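Sep 23, 2020

The great bedroom clothes sort, part one

I have been putting this off since the last time the weather turned, and you all know it because I moaned about it on here at the time. But yesterday it was bright, I'd had a decent breakfast and the radio was behaving itself, so I rolled up my sleeves and started pulling clothes out of the wardrobe before I could talk myself into doing something nicer.

If you're new, a quick catch-up. We live in a smallish flat in Ulurside, the wardrobe is an old Edwards one that came from a house clearance, and it sticks. You have to lift the left door as you pull or it groans like a cow. Everything that doesn't fit in there lives in a big zip bag under the bed, and everything that doesn't fit in the bag lives on a chair, and I don't want to talk about the chair.

Where I started

On the bed, obviously. I know the proper tidying people say to put every single thing you own in one enormous heap so you feel ashamed of yourself, but I did that once and ended up sleeping on the sofa at midnight surrounded by cardigans. So now I do it in batches. One armful out, sort it, fold it, put it away or put it in the bag for going, and only then do I get the next armful. It takes longer but I can still go to bed in my own bed.

The dark things came first. I have far too many dark things! I buy them thinking they'll go with everything, and they do, but then I can never find the one I'm after. There's a black jumper I bought in Hesden market that I've lost three times inside my own wardrobe. So the darks get a bundle to themselves while I make my mind up, and anything with a pattern or a stripe gets dealt with separately, which is much more cheerful work.

I also moved the thick red blanket up to the head of the bed, against the wall, so I had the rest of the bed to work on. It's my favourite thing in the room, all paisley and flowers, and it'll be back in proper use by November if last year was anything to go by. The white quilted sheet with the little green flowers is staying on for now. I did wonder about sorting dark clothes on a white sheet (fluff!) but it was due a wash at the weekend anyway, so never mind.

By late morning I'd got a bit of a rhythm going. The light comes in lovely through the big window at that time of day, with the flowery red and white curtain pulled to one side, and for once I could tell the black from the navy without carrying everything over to the glass.

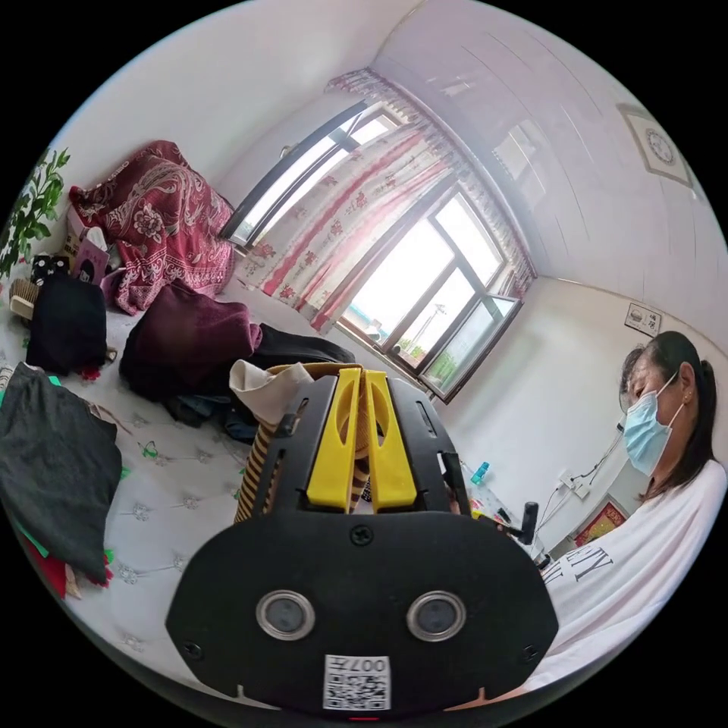 How I fold now

I've changed my mind about folding more often than is healthy. I used to roll everything, then I read that rolling was bad for knits, then I went back to flat piles and they fell over every time I wanted the one at the bottom. What I do these days is a sort of halfway house. Sleeves in, sides to the middle, then in half, then in half again if it's thin. Anything thick only gets the one fold and goes at the bottom. Stripes are handy because you can line up the edges and see straight away if you've gone wonky.

Soft floppy fabrics are the pain. You get one side neat and the other slides off on its own little holiday. I lay them down, smooth them with the flat of my hand and fold them where they are. Trying to do it in mid-air just makes me cross.

What's going and what's staying

My rule used to be "have I worn it this year", but this year has been so odd that it doesn't work at all. I've hardly worn half of it. So I've been asking myself whether I'd be pleased to find it on a cold morning, and that's been surprisingly brutal. Two skirts, a shirt with a collar that pokes me in the neck and a cardigan that has bobbled itself to death are all in the going bag.

The maroon one I can't decide on. I put it on the bed, picked it up, put it back. It's a nice colour and I never reach for it. It's going on the maybe pile, and yes, I know what happens to the maybe pile.

I ordered a set of 6 fabric drawer boxes from Zuvurix to go inside the wardrobe and they haven't turned up yet, so the small stuff (socks, scarves, the belts I never wear) will have to wait. I'll do those in part two, along with the zip bag under the bed - wish me luck with that one, I think there's a winter coat in there that I stopped being able to do up some time ago.

If anyone has a trick for getting the fusty smell out of an old wardrobe, please leave it in the comments. I've tried a bowl of bicarb and a bar of soap in a sock. The soap was better, but now my jumpers smell like my nan's bathroom.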